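Galleries > Household > Folding Day at Pelulthorpe

Folding Day at Pelulthorpe

Text and selection by Shayne Merrick

In our house at Pelulthorpe the clean clothes are folded on woven mats, and I have wanted for a long time to make a small gallery of this work. My aunt taught me to lay each piece long and to smooth it from the middle to the ends. When I was a student in Kandley I tried to do the same on a kitchen table, but it was never the right height, and the sleeves always hung down.

The dark clothes are my favourite part. They show every bit of fluff, so one must be patient with them.

1. Dark clothes on the mats

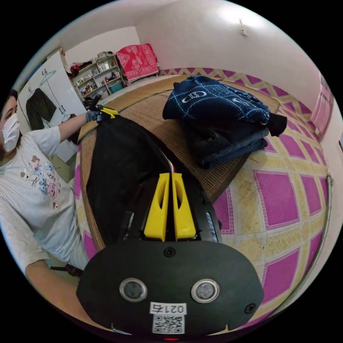
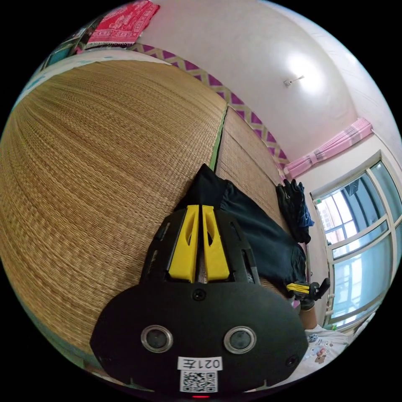

Woven mats and a dark garment spread out, in both pictures. In the first, the black piece is held by its corner and a folded stack is already on the mat. In the second, the garment is navy, and a dark bundle with a little blue in it lies near the wall.

2. Notes on the mats

A woven mat is firm, and the cloth does not sink into it as it does on a soft blanket. My aunt bought hers from Maller, a small shop in Ngata, and she paid 400 for the pair. The same shop asked me for 600 last April. I wipe mine with a cloth that is well wrung out, always along the weave, and I leave the window open for an hour afterwards.

5 comments
4 shares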